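Foddale Lexicon: Data Card

Version 5. Maintainer: Gangadharan Shetty.

Summary

Foddale is a lexicon of household and trade words collected from written notes, receipts and shop signs in the Jukero valley. Each entry pairs a headword with its spelling variants, part of speech, a short gloss and a source code. The lexicon is intended for spell checkers, search indexes and comparison of regional vocabulary. It is not a pronunciation dictionary and contains no audio.

Contents

The release holds 212 source documents and one tab-separated table of entries. Files are UTF-8, NFC normalized, with Unix line endings. Fields are separated by a single tab; empty fields are left empty. Variants within a field are separated by a semicolon and no space.

headword: citation form, lowercase unless always capitalized
variants: attested spellings, in order of frequency
pos: one of 11 tags, listed in tags.txt
gloss: plain English, 101 characters at most
source: code of the earliest document containing the form

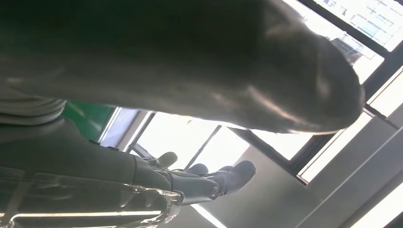
Transcription

Documents were typed by hand from paper. Line breaks in the original were dropped unless they separated items in a list. Crossed-out words were kept in the source text, wrapped in double tildes, and excluded from the entry table. Abbreviations were left as written; expansions are in abbrev.tsv. Numerals stay as numerals.

Two typists worked on each document separately. Where they disagreed, the reading went to a third person, and unresolved readings carry a question mark in the source text. Entries built only on unresolved readings are not in the table.

Known issues

Receipts make up most of the material, so nouns for goods and units of weight are overrepresented. Verbs are sparse. The tag "part" covers both particles and clitics and will be split in the next version.

Headwords from the Aso notebooks use an older spelling with doubled vowels. They were not modernized. A mapping is in aso_map.tsv, but it does not cover compounds.

The gloss for "tare" merges two senses, the empty weight of a container and a deduction on a bill. Tools that rely on one gloss per sense should skip this entry.
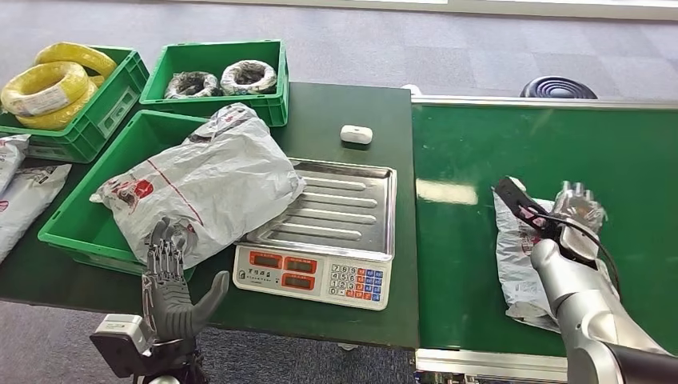 Abbas Nikzad writes that the two senses should be separate entries, as the Gounder word list already does, and that the merged gloss breaks his importer. He also asks for a stable numeric ID per entry, so that a split does not change references to other rows.

Status: accepted for the next version. IDs will be assigned once and never reused. The split entry for "tare" keeps the old ID on the weight sense.

Loading

Read the table with quoting turned off. Several glosses contain an unpaired double quote used as an inch mark, and default CSV settings will join rows without a warning.

Changes

Version 5: added abbrev.tsv, corrected source codes for the Aso notebooks, removed duplicate headwords differing only in a trailing space.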